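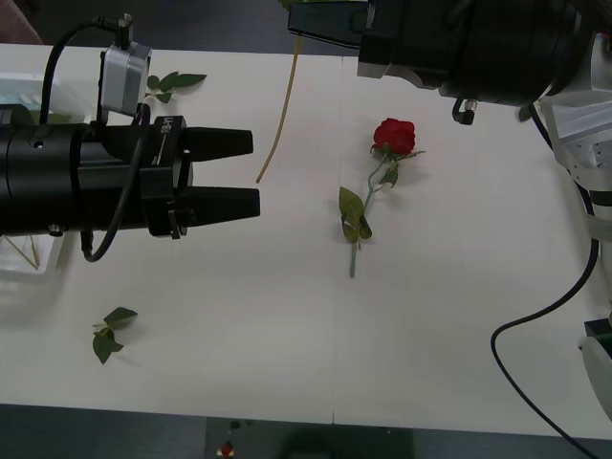 Black gripper fingers at a white table.

Grandale flower market to return to the old corn hall in July

The flower market is coming home. After three summers in the car park behind the bus station, where the wind comes round the corner of the ticket office and takes the paper off every bunch, the stalls will move back into the old corn hall on Rasto Street at the beginning of July, and anyone who has bought a tray of pansies in sideways rain will be very glad to hear it.

The hall closed when damp was found in the roof timbers, and the repairs took a good deal longer than the first notice on the door suggested. The slates are now back on, the guttering has been replaced along the Rasto Street side, and the big glass lantern in the middle of the roof has been cleaned inside and out for the first time in a very long while. People who have been in for a look say the light is lovely, especially in the morning, and that the floor is still every bit as uneven as it used to be (the slope towards the drain was left as it was, so that the buckets can be tipped out at the end of the day as they always have been).

There will be 71 pitches, a few more than before, as the old weighing room has been opened up and joined to the main floor. Most of the growers who stuck with the car park are coming across, and they have been given first choice of where to stand. Bedding plants and vegetables will be nearest the doors, where you can get a pram or a wheelbarrow in and out, with cut flowers down the middle and shrubs and small trees along the back wall. The seed stall goes back to its corner beneath the clock. The clock itself is still being mended and will have to follow later.

Not everything on sale will be growing. A row on the west side has been set aside for dried, silk and other artificial flowers, which had only a couple of tables outdoors and were often the first to pack up when the weather turned. Demand has grown a great deal, according to the market office, and much of it comes from families who live too far away to change the flowers on a grave every week, or from people in flats with no proper sun. There was some grumbling when the plan was first put up for comment, with a few regulars feeling that a flower market ought to smell like one, and we have a certain sympathy with that. Still, the row is a short one, and there will be sweet peas directly opposite.

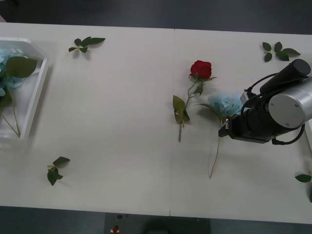 Visitors from Triditz, our twin town, are expected for the opening morning and will be bringing plants from their own market with them, along with the little honey cakes that went so quickly when they last came over. Triditz held on to its covered market all through the years when other places were turning theirs into offices, and several of the ideas in the new layout were borrowed from there, among them the wide middle aisle and the long bench down one side where you can put your bags down and have a rest.

Zeman, the bakery on the corner, will run the tea counter. It will serve rolls and soup as well as cake, and will open at 7 am so that the growers can have something hot before the customers arrive. The old counter could not be saved, sadly, but its brass rail has been polished up and fixed to the new one. 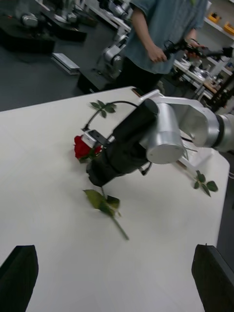
Parking is the one matter that still needs a bit of patience. Rasto Street will be closed to cars on market mornings, and loading has to be finished before the bell goes. Shoppers coming by car are asked to use the bus station car park, which will of course have its spaces back, and walk through by the library. It takes 4 minutes at an easy pace, and there is a dropped kerb the whole way. Anyone with something heavy can leave it at the side door with a ticket and come back for it with the car once the street has reopened.

The plant swap, which many readers have been asking after, carries on too. Bring whatever you have too much of, labelled if you can manage it, and put it on the trestle just inside the entrance. Please wash your pots first, and please, no more mint.

Pitch fees stay as they are until the end of the season. Growers who would like to stand for a single morning, perhaps with a glut of dahlias or more tomato plants than the greenhouse can hold, can ask at the market office for a day ticket, and there is no need to book for the whole summer. Forms are at the office and at the library desk.

The doors open to everyone at 8 am, and the market will run until lunchtime. Dogs are welcome on a short lead, as before. The car park market continues in the meantime, so do go along and support it, with a coat.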